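Notebook, jar handling by demonstration, June
Second entry on the Govo set
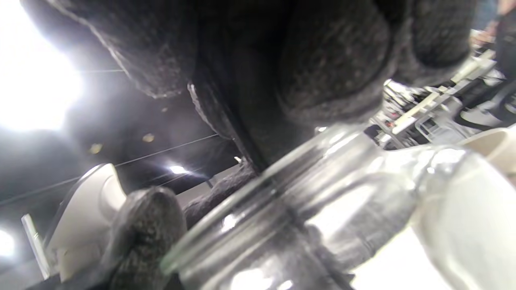

I still don't buy the claim that more demonstrations will fix the grasp. We have 1437 in the Govo set now and the policy trained on them picks up the jar in 65 percent of trials on the Stendero arm, which is where it was before the last big batch went in. Going back through the recordings tonight I kept stopping on the views where the jar fills the lower right and there's a gray knit glove wrapped around it. Bright streaks all down the glass, the glove showing through it bent out of shape, and the only edge I'd trust for locating anything is the lip at the mouth. If I have trouble saying where the wall of the jar is, I'd like to hear how a network at low resolution is supposed to do it.

The glove is my other complaint. Thick knit, fingers curled right over the top. You can't tell from the picture how hard the person is squeezing, and the force channel is too coarse to help. So what are we teaching, exactly? Position, fine. Contact, I doubt it.

Liem people say teleop solves this. We tried it in the afternoon. The operator gets the gripper's own view and nothing else, and everybody slows down near the glass. Took 50 teleop runs. Average time per pick is worse than by hand, and there's a little hover before each close that the policy will copy faithfully, the way it copied the wrist wobble in the spring. I did some of them myself, so part of that hover is mine.

One thing in favor of teleop: the commands are real commands. With the by-hand data we guess the gripper width from the video and then act surprised when the fingers stop short.

Lights. Half the views look up into the ceiling and one lamp washes out a whole corner. The Skotunum write-up says exposure variation "adds robustness." Maybe. They ran on cardboard boxes. Want to see it on glass before I repeat that to anyone.

Tried masking out blown highlights before training, 5 seeds. Spread between seeds was bigger than the gain, so I'm calling that nothing. Please don't put it on the slide as a trend.

To do:
- same jar, bare hand, same bench, same lights
- matte tape on the jar, see if the number moves at all
- split the 65 by jar tilt, I suspect upright ones carry it
- ask for the force calibration file again
- stop adding demos until the tape test is done

Left the arm parked and the e-stop in. Checkpoint from the masking run is on the shared drive under "probably not."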